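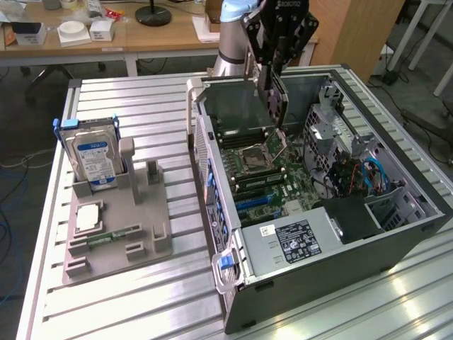 Kotus with a cooling fan in the gripper, over the CPU socket of a desktop tower.

Search products Go Clear

Kotus bench cell for desktop computer rework
Order code 2429

Kotus is a single-arm bench cell for putting parts into desktop towers and taking them out. It handles processors, memory modules, fans, 3.5-inch drives and expansion cards. It is sold and supported by Pumphrey to refurbishers, repair depots and IT departments that get through a lot of similar machines. One person runs it, and that person still does a fair share of the work by hand.

What you get

The base kit is the arm, a parallel gripper, a slatted aluminium worktable, the controller, one gripper-mounted camera, one overhead camera and a printed parts tray. The tray has a nest for the processor, a slot for a memory module and an upright slot for a hard drive, with posts and holders for the rest. Trays are made to order. If you work on three models of tower you will probably want three trays, though several of our customers manage with one and a few swapped holders.

The table slats take ordinary T-nuts, so you can bolt your own stops to it. The tower lies on its side with the panel off.

The cell runs from a normal wall socket. It does not need compressed air.

What the arm does and what the person does

The arm does the picking, carrying and placing. On most jobs the person:

– opens the case and lays it on the table
– loads the tray
– connects and disconnects cables
– deals with the thermal paste
– checks each part is home before the next step starts
– closes the case and does the power-on test

Cables are the main thing people ask about. Kotus does not do them. It can't reliably tell a SATA lead that is in the way from one that isn't, so the routine includes a stop where the operator tucks the wiring aside and presses the green button. If you have a model with a lot of loose wiring over the board, send us a machine before you order and we will tell you whether it's suitable.

Expansion cards are the slowest part. A graphics card has to arrive square to the slot with very little room either side, and the arm comes down the last stretch at a crawl. You can speed this up in the settings. We would leave it alone for the first month.
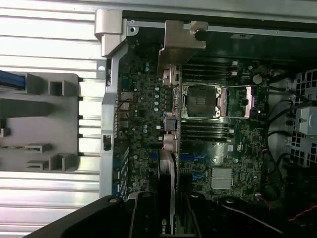 How it has gone at Karura

Jemgate runs a refurbishing workshop at Karura and has had a Kotus cell since May. Before that, six technicians each took a tower from start to finish. Now two of them work with the cell on a shared rota, two sort and grade incoming parts, and two do the fault-finding that used to pile up at the end of the day. The head count has stayed the same. Jemgate put that in writing to the staff before the cell arrived, and we'd suggest other buyers are equally clear about their own plans, whatever those are.

Rhiannon Trevor leads the shift there. Her notes to us after the first stretch were mixed. Wrists and shoulders were better, particularly for the two people who had been fitting drives all day. The noise was lower than expected. Against that, tray loading is dull, and she moved everyone to half-day turns after the first fortnight of full days. She also asked for the stop prompt to be shown in larger type, and it now is.

The cell had been through 1568 towers at Karura at the last service visit. Jemgate's grading bench is now the part of the workshop that sets the pace – it used to be assembly. If your bottleneck is somewhere else already, a cell may not help you much.

Training

Two days on site, included in the price. Day one is running the cell: loading, starting, stopping, clearing a dropped part. Day two is teaching it a new tower. No programming is needed for either, but whoever attends day two should know the inside of the machines well. At Jemgate that was Asmaa Abdel Rahman, who had worked on the benches for years, and she now sets up all the new models. Her job title and pay grade were changed to match, and the set-up time comes out of her bench hours.

Please send people who will be using the cell. We have had courses attended only by managers and had to run them again.

Safety and siting

The arm slows and stops on contact. You still need your own risk assessment, and we can supply a sample to start from. Leave room to walk round at least three sides of the table. Keep cables off the walkway. Operators should wear a wrist strap as they would at any other bench.

Price and delivery

Base kit: £2939 per month on a 2-year lease, with service visits and training included.
Extra trays: quoted per design.
Purchase outright: ask us.

Delivery is by our own van and we install on the same visit. Old trays can be sent back for recycling.

Comments (4)

benchmark_tony
Does it cope with small form factor cases or only full towers?

Pumphrey Support
Full and mid towers only at present. The gripper is too wide for most small cases.

G. Lowe
We had a demo in the spring. The lads were wary at first, mostly about whose bench it was going to replace, and it would have helped if our own management had turned up with an answer. Kit itself was fine. It dropped one memory stick all morning.

Marisol
Can the start button be moved to the left side? I'm left-handed and reaching across the table gets old.

Contact us | Terms of supply | © Pumphrey, all rights reserved | Back to top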